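# Buy the Calibration, Rent the Rest

*January 2020*

Most of the discussion of hand-worn capture kits concerns price per unit. I think that is the wrong number to look at. A team that wants demonstration data for two-handed tasks should ask what it costs to keep two hands aligned with each other for a full working day, and the vendors should be made to answer that on the quote.

The product under review is the Wasimeo kit, sold by Erex either outright or as a monthly service. It consists of a sensor unit for each hand, a marker cube that mounts on top of each unit, the cabling, and a calibration routine. The service tier adds remote checks of the recorded data. Renitz offers a comparable package with no service tier and a longer manual.

We used the Wasimeo kit on 13 household tasks and kept 372 recordings. My opinion is that the hardware is adequate, the software is slightly better than adequate, and the calibration service is the only part worth a premium.

The hardware first. The hand units are stiff and hold their position well. The cables are the weak point. They limit where an operator can stand, and every setup needs a cable run planned before the first recording. The printed guide devotes one paragraph to this. It should have a chapter. A wireless version was announced in October and I would not plan around it until it ships.

The marker cubes are a sound choice. Printed patterns are cheap, they can be replaced with a desktop printer and some care, and a fixed camera can recover the pose of each hand without trusting the onboard sensors. The cost is line of sight. Turn a wrist far enough and the cube goes out of view, and the software then fills the gap with an estimate. Erex marks those intervals in the log file but not in the preview window. An operator watching the preview will accept recordings that should have been repeated.

Task choice matters more than the brochure suggests. Rigid boxes tell you little about a kit. Flowers and a glass vase are a better test: the stems bend, the glass is transparent, and the two hands have separate jobs close together.

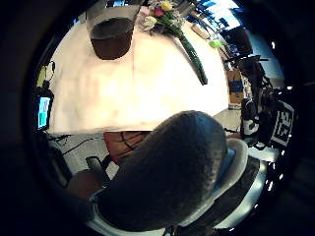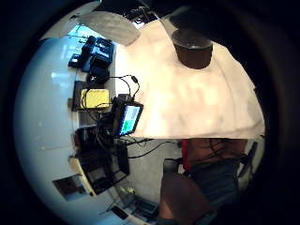
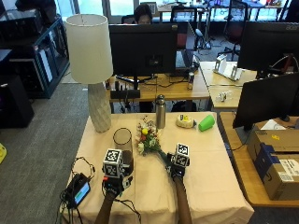
On the software side, export is the strong feature. Files open without a license key and the time stamps are consistent across both hands. Trimming is slow. Labeling requires a separate window that forgets its size every time it is closed, a small defect that has survived 6 releases.

The service contract is harder to judge. Erex bills for 12 months in advance and includes calibration checks on request. Villaseñor, the reseller we dealt with, would not split the checks from the hardware rental. I consider this a mistake in the offer. A lab with its own machinist can maintain the mounts and replace the cubes. What it usually lacks is an outside check that the left and right units still agree, and it would pay for that alone.

For a first project of limited length, I would rent. For anything longer, I would buy the hand units, print spare cubes in-house, and press the reseller for a calibration-only contract before signing. The quote should also state how many checks are included and how soon each report is returned.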